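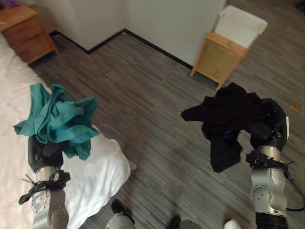 Genivaldo Bastos asks whether both arms can carry laundry at once or whether one has to wait. Both can, once Two-Arm Carry is switched on as set out in this section.

Filed under: Setup Guides > Bimlow > Fabric Handling

5.2 Two-Arm Carry

1. Check the wrist straps on both arms. Trim any cable tie ends that could snag knit fabric.
2. Open Tasks > Fabric and select Two-Arm Carry.
3. Set grip force to 31. Use the same value on both sides.
4. Load one item per gripper and press Hold.

CAUTION: Keep fingers clear of the grippers until the Hold light is steady. 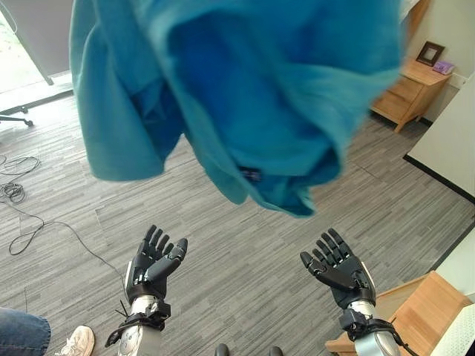

Bimlow Setup Guide, p. 31

5.3 Open-Hand Receive

1. Fit the two hands and secure the wrist cables.
2. Select Receive. Palms turn up and fingers spread.
3. Release the cloth above the hands, then step back.

NOTE: Coil spare cable away from the feet.

Comments (2)

Chantal Paquette: Step 3 in 5.2 should say the value resets after a firmware update.

vidby_user: Does Receive work with fitted sheets?

Skavard Support | Contact | Back to top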